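We use cookies to remember what you read. OK / Change settings

HOW DOES A ROBOT PICK ITS FINGERS?

By Poppy Stockdale

Try this first. Put on a pair of thick mittens and pick up a sock. Now take off the mittens and pick it up with just two fingertips. Easier? Robots have the same problem - the hand has to fit the job.

A robot hand is called a gripper. Some have two fingers, some have more, some have no fingers at all and just suck, like a vacuum cleaner hose on a curtain. Suction is great for boxes and glass. For a sweater, not so good. Air leaks right through the cloth.

At a workshop called Skenska, Emiliano Sotomayor and Lempi Pitkänen test grippers on clothes. Why clothes? Because they flop! A cup stays cup shaped. A jacket is a diffrent shape every time you drop it.

So they have two kinds of fingertip to try. Hard smooth ones. Soft ones with ribs. Same arm, same clothes, 400 tries. Grab, lift, hold, let go. Then again. And again. Boring? A bit, says Lempi. She brings snacks.

What they look for:
Did the cloth slip?
Did the fingers grab one layer or a whole bunch?
Did anything get a snag in it?

Hard tips slide under an edge really well. But they lose thin shiny cloth. Ribbed tips hold on better, becuase the little bumps push into the cloth, a bit like the bottoms of your sneakers on wet grass. Thick clothes are tricky for both. Lots of cloth, heavy, and it folds back on itself.
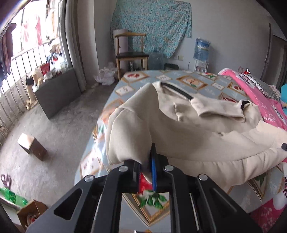

Got it! The jaws pinch the edge of a thick cream-colored garment. Spot the bright blue ribbed pad.

Squeezing harder is not always the answer. Too hard and you can hurt the cloth, too soft and it drops. You do this all day without thinking - your skin feels the slip and your fingers tighten up. A gripper needs a sensor for that, or a person in charge of the squeeze.

YOUR TURN
Get two clothespins. Wrap the tips of one with a rubber band. Now pick up a tissue, a sock, a towel. Which one drops stuff? Write it down. Swap with a friend and see if they get the same.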